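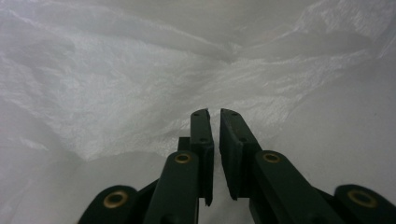 Figure 6. White plastic, crinkled.

Section 6: Removing and Disposing of Plastic Wrapping

This section applies to all flat-packed and assembled furniture supplied under the Trasen and Taratine ranges. It should be read before any item is moved to its final position. Wrapping on Jeon mattresses is dealt with separately in Section 9.

6.1 Before you begin

1. Check the delivery note against the label on each package. Report any difference to the Fuline service desk before opening the package.
2. Clear a space on the floor large enough for the item and for the wrapping once it has been taken off. Loose plastic takes up far more room than it did on the furniture.
3. Keep the assembly instructions and the bag of fittings together, away from the area where the wrapping will be placed.

CAUTION: Plastic wrapping can cause suffocation. Keep it away from babies, young children and pets at all times.

6.2 Taking off the wrapping

1. Find the taped seam. On Trasen cabinets it runs along the back panel; on Taratine tables it is on the underside.
2. Lift one end of the tape by hand and peel it back slowly. Do not use a knife on any surface that will be visible after assembly.
3. Open the wrapping along the seam and fold it outwards on both sides.
4. With two people, lift the item clear of the wrapping and set it down on a clean, level floor. Do not pull the plastic out from under the item, as this may mark the feet.
5. Feel along the folds for small parts. Shelf pins and spare screws are sometimes caught there.

NOTE: Items deeper than 1000 mm have a second layer of wrapping beneath the first. Repeat steps 1 to 3 for this layer.

CAUTION: Loose plastic on a hard floor is a slipping hazard. Do not walk on it, and do not leave it across a doorway or at the head of a staircase.

6.3 Folding and storing

1. Remove all tape and paper labels from the plastic.
2. Lay the sheet flat and smooth it from the centre towards the edges to press out the air.
3. Fold it in half lengthways, then roll it firmly from one end.
4. Tie the roll with string and store it in a dry place if you expect to move the furniture again - otherwise go on to 6.4.

6.4 Disposal

Local arrangements for plastic film differ. Ask your council whether it may be placed with household recycling or must be taken to a collection point. Tape and labels should go with general waste.

Do not burn the wrapping.

Section last revised 2022-08-20. Continue to Section 7, Levelling the Feet.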